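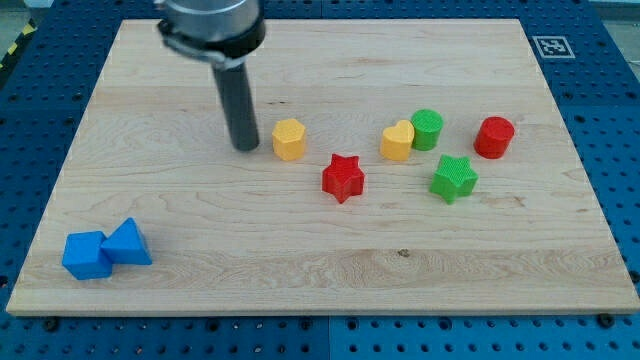 *Slide 1: wooden board on blue pegboard*

**Opening (slow down, Vaughn!)**

Hi everybody, thanks for coming out to Dolstead Library. I'm Vaughn Greenberg and I'm going to talk for a bit about old mystery novels, mostly the ones set in small towns where everyone owes everyone money.

Start with *The Kincaid Ledger* — hold up my copy, the beat-up one. Keisha Nguyen-Tran wrote it in one winter and it runs 632 pages, and I read it in January with a cold and loved every bit of it.

- Read the ferry bit, page 47. Stop before the letter!
- Ask who guessed the brother. (I didn't. I had the dentist.)
- Don't give away the ending, Wanda hasn't finished.

**Middle**

Compare with Roscoe Obi's *Zosau*. Only 26 chapters, much meaner, and the detective is wrong for most of it. I like a detective who's wrong — you get to feel clever for a while.

Mention the first printing was 3,000 copies and our branch has two.

**Questions**

If it's quiet, ask Reginald about the map in the front. Then sign-up sheet, then cookies.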